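Zallstead Two-Finger Gripper — bench kit for small parts and tidying jobs

We use cookies to remember your basket and to see which pages get read. By carrying on you agree to this. Manage preferences

I get asked the same thing by pretty much everyone who emails the shop, so let's start there. No, it won't do your dishes. It won't fold your towels either (mine's been in my workshop for months and the towels are still my problem!). What it will do is pick a small solid thing up off a flat surface, carry it somewhere else and let go of it, and if you've spent any time with cheaper grippers you'll know that's already a decent day's work.

I'm Rosalind Dunleavy and I write all the product pages here, so if something sounds too grumpy or too pleased with itself, that's me.

What you get: the gripper itself, a wrist adapter, one cable, a bag of bolts and a printed sheet of square markers you can cut up and tape down wherever you want things put away. The Clurkon controller is sold separately. Please read that line twice, we get a lot of returns over it.

Weight it'll hold: 500 grams. I've had it lift more, but don't write to me when it drops your soldering iron.

Where it's good. Blocks, boxes, small jars with the lid on, bars of soap, spools, anything with two sides you could pinch between finger and thumb. Sorting parts at the end of a shift suits it really well. Kamrul Karunaratne has his clearing fixtures off a bench at Agudelo, and he tells me it's slow but he's stopped doing that job himself, so I'm counting it as a yes.

Where it's not so good. Cloth, plastic bags, wet spoons, anything see-through. Things that are touching each other are harder than you'd think too — a toy box tipped out on a rug is much tougher than the same toys spaced out on a table, and the fingers need somewhere to go. I tried it on my kitchen drawer one Saturday and gave up after the whisk.

So can machines do chores yet? My own answer is that they can do bits of chores. Picking up, putting down, pushing something over a little and having another go. A person does all of that while thinking about lunch, and stringing it together for a whole messy room is the part I haven't seen done in a way I'd pay for. On a shop floor it's a friendlier story, mostly for the boring reason that the bench stays where you left it and the parts are the same ones as yesterday.

Setting up took me roughly 4 hours the first time, with a lot of tea. Bình Tăng on our support desk does it much faster and is very patient on the phone. Bolt the arm down properly before you do anything else, then the gripper, then the cable, and leave some slack at the wrist or you'll be sorry the first time it turns.

Finger pads wear out. We stock the Fatix replacements in packs of 6 and they swap in with a small hex key.

Price is 2,000 for the gripper kit, before tax and shipping. Next batch lands in November, and you can put your name down now without paying. If you're not sure it'll suit your job, send me a photo of the thing you want picked up and I'll give you a straight opinion.
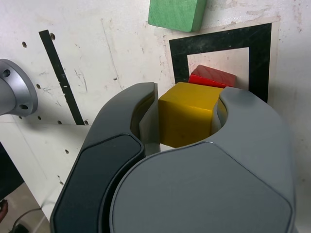
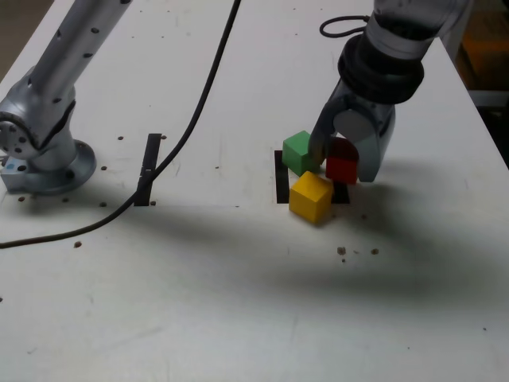 Block work on a white tabletop: yellow in the grip in the first photo, red between the fingers in the second.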